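Ticket 308 – Spigot joint seizing, Adard 200 series
Status: Closed
Product: Adard spigot, pinned, for Stalus tower frames
Opened: 11 June 2020
Site: Zeveo, east elevation

Reported problem
Spigots on the third lift will not seat fully in the standards. The pin holes are off by nearly 5 mm and the joint pin cannot be driven through. Lower lifts went together with no trouble. Crew tried a dead-blow hammer on two joints and stopped when the tube end began to flare.

Initial checks
Standards measured at both ends, outside diameter and wall. All within tolerance. Spigots measured at the collar and at the tip. Collar within tolerance. Tip within tolerance.
Pin hole to collar distance: short on the spigots from the second delivery, correct on the first.
Galvanizing drips present on the inside of some tube ends. Removed with a half-round file. No change to the pin hole offset.

Interim instruction sent to site
Do not drill or ream the pin holes. Do not substitute bolts. Tag the affected spigots, keep them apart from the first delivery, and leave the third lift unloaded until replacements are fitted. 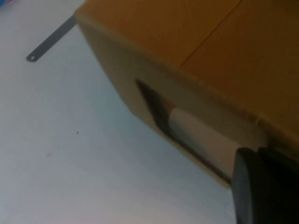 Reply from Mishra: we get the same offset on our side, but only where the collar has a weld bead on the underside. The bead holds the collar off the tube end, so the spigot sits high. Are you measuring from the collar face or from the bead? If it is from the bead, your hole distance will read short even on a good part.

Support: measured from the bead. Repeated from the collar face and the hole distance is correct. The earlier entry under Initial checks should be disregarded. The fault is excess weld at the collar seat.

Cause
Weld bead on the underside of the collar not dressed. Confined to the second delivery.

Resolution
Second delivery withdrawn and replaced. Site asked to check the collar seat with a straightedge before fitting – any rocking means the part is rejected. Grinding the bead on site is not approved, as it cuts into the weld.
The 2 flared standards were taken out of use. Trimming the ends was requested and refused, as it would alter the lift height.
All joints on the third lift pinned by hand after replacement, 3 rechecked under load. No movement at the collar.

Open item
Collar seat check to be added to the Adard goods-in sheet, revision due in October.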